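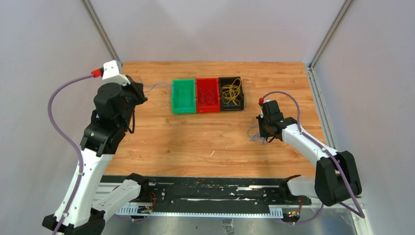

Ticket 627: Second two-arm cell, wire sorting, budget hold
Queue: Equipment planning
Opened by: Naledi Khumalo
Status: Pending quote

Request is for one more cell to the same layout as the Trosomden unit, two arms on a shared front rail. Setier quoted in May with a lead time of 14 weeks. Finance put a hold on the line because spares were missing from the quote.

Log

1. Checked quote against the parts list. Fingers, wrist cables and bins not itemized. Asked Setier to split them out.

2. Bins. Current cell sorts thin wire by color into green, red and black trays. Bins are a consumable for us and should come out of the shop budget, not capital. 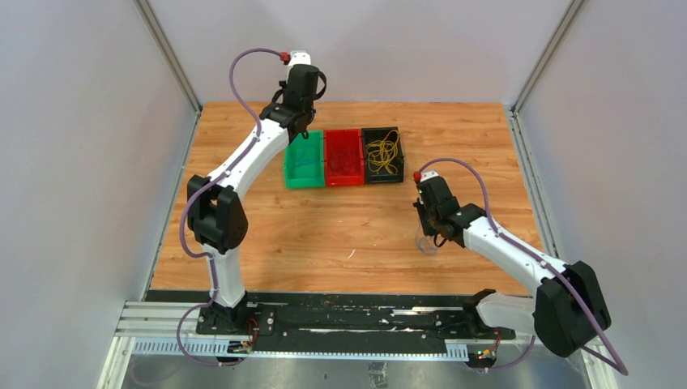
Mpho Makhubela: Agree on bins. Please don't move the wrist cables to shop budget too. Trultthorpe did that and we had no stock when the second shift started. Keep 2 per arm on the capital line.

Noted. Wrist cables stay on capital, 2 per arm. Quote request updated.

3. Fingers. Kudo offers a narrower set for the same gripper. The standard fingers come to a pointed tip, and the job is picking up a single thin wire from a molded bin.
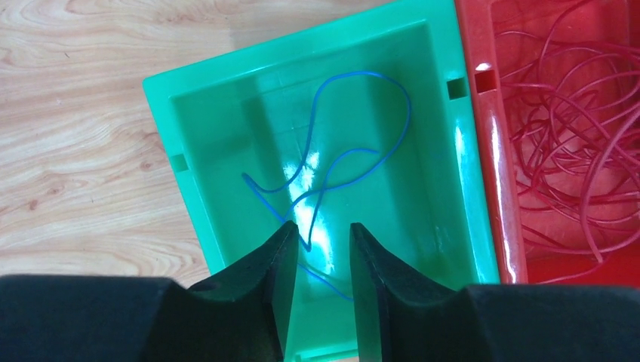 The Kudo set adds a mounting adapter per arm and would need a new tool offset. No budget for that work in this request. Kept standard fingers, listed Kudo as an option with a separate price.

4. Bench time. Wilma Goossens asked if one arm would cover the load. It would not at current volume. With both arms over the table, one can work a mixed pile on the wood with the other at the bins, and the plan assumes that overlap. A one-arm quote was not requested. 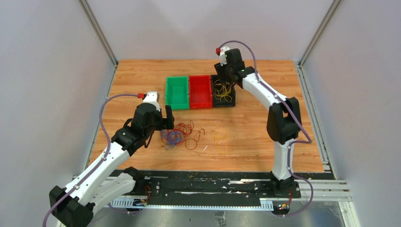 5. Floor space. Bay 13 is reserved for the new cell. Power drop is in place. Network drop is not, and needs its own ticket.

6. Revised quote requested from Setier with spares itemized. Hold stays on until it is attached here.

Open items
Network drop, bay 13: Nomvula Mabuza
Revised quote: Naledi Khumalo
Sign-off on spares line: Mpho Makhubela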